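Friday, September
Bresum cell, bench 2
Entry by T. Dimaculangan

Purpose of the entry: restore the cell to service after the wrist camera was removed and refitted, and record the settings as left. The cell was taken out of the schedule at 8:15 in the morning and returned at the end of the day, subject to the open items listed below.

Condition on arrival. The controller was powered and idle. The Flaltik log held nearly 400 entries since the last clearing, most of them duplicate notices from the camera driver. The log was saved to the shared drive under the cell name and then cleared. Colleagues are reminded that the saved copy is the record and that the panel display is overwritten when it fills.

Two faults were reported by the previous shift. The first was an offset in the grasp position, small but repeatable, always toward the same side of the block. The second was an occasional loss of the wrist camera stream when the wrist was turned close to its limit. The shift note treats these as one fault. They were handled separately today.

Mechanical work. The arm was parked and the drives locked out before anything on the wrist was touched. The four screws of the wrist camera bracket were removed, cleaned and refitted with fresh thread compound. One of them had been turning freely, and this alone could explain the grasp offset. The bracket is the Skisteline pattern and has a dowel on one side only, so it can be refitted slightly rotated if the screws are tightened out of order. The correct order is the dowel side first, then the diagonal, then the remaining pair. This order has now been written on the inside of the cabinet door.

The gripper fingers were checked for play with the gripper open and then closed on the gauge block. Play on one finger was at the upper edge of what is allowed. The finger was reseated and checked again, and the second reading was acceptable. Replacement finger pads have been requested from Benmoussa with the next regular order. No rush charge is justified.

The wrist camera cable had been secured with a tie too close to the connector. With the wrist near its limit, the tie pulled the cable at an angle. The tie was cut off and a new one placed farther back, leaving a free loop. Anyone adding a cable to this bundle should turn the wrist through its full travel by hand, with the drives off, before closing the tie.
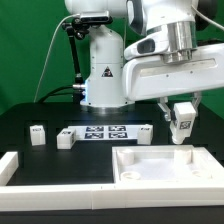
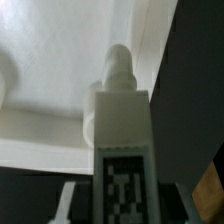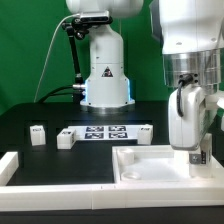
Calibration of the fixed view was carried out before the wrist view, which is the reverse of the printed procedure. The printed procedure assumes that the fixed camera has not moved, and that could not be assumed after the bench had been leaned on for a morning. The reference in both cases is the flat board with its four markers in a two-by-two grid, lying on the black tabletop toward the back of the work area. Each marker was presented to the solver in the order given in the Flaltik cell file. The board must lie flat on the tabletop before the solver is started. A board resting on a cable or on a stray part will still produce a result, and the residual alone may not show the error. The board was pressed down at each corner and the solution repeated, and the two results agreed within the limit set for this cell.

Wrist view. The hand-eye routine was run from the stored poses with speed reduced. The first attempt stopped at pose 66 with a marker not found. The lamp on the cabinet side had been turned toward the bench during the mechanical work and was washing out the white faces of the blocks as well as the marker. With the lamp returned to its mark, the routine completed on the next attempt. The exposure value was left as stored. It is requested that no one correct for lamp position by changing exposure; the value is shared with the inspection program, and a change there will be noticed by others before it is noticed here.

The new hand-eye result was compared with the old one before it was accepted. The difference was mostly rotation about the wrist axis, with very little shift, and this agrees with a bracket that had turned on its dowel. The old file has been kept with the suffix "prior" and should not be deleted until the next scheduled check.

Tray fixture. The tray position is taught by hand and does not follow the board calibration. It was taught again from the two reference corners. The approach height was raised slightly above the previous value to give more clearance over the tray wall when the gripper is carrying a block. The release height is unchanged. If the tray is lifted out for cleaning, it must be put back against both stops, and the corner check must be run before any program that places parts in it.

Trial run. The pick and place program was run for 100 cycles, the first ten of them with an operator at the enable switch. The grasp offset did not return. The camera stream was lost once, early in the run, and recovered without intervention. The loss occurred with the wrist well away from its limit, and it is therefore not explained by the cable tie. The time has been marked in the log. The network switch under the bench was rebuilt last month and has not been ruled out.

Settings as left
Speed override: reduced, as for trial
Board calibration: new, accepted
Hand-eye calibration: new, accepted; previous file kept
Tray reference: taught again
Approach height: raised
Release height: unchanged
Exposure: unchanged
Flaltik log: saved and cleared before work, left running after trial

Open items
Finger pads to be ordered through Benmoussa and fitted on arrival. Hand-eye check to be repeated after fitting, as the pads change the closing position.
Camera stream loss to be followed for the coming week. Please note the time and the pose of each event; a note reading "camera dropped again" cannot be matched to the log.
Printed calibration procedure to be revised so that the fixed view is confirmed first. The draft is in the Bresum folder and comments may be written directly on it.
Lamp mark on the cabinet side is worn and should be renewed with paint. Tape has been tried and does not last.
Spare camera bracket could not be found in the Skisteline drawer. If it has been borrowed for another bench, please enter it in the loan sheet.

The speed override is to remain reduced until the stream fault has been reviewed. Any colleague who needs full speed for a demonstration should speak with me first and enter the change in this book under the same cell heading, with the time at which the reduced value was restored.

Lockout removed and cabinet closed at 4:40 in the afternoon. Key returned to the board.

T. Dimaculangan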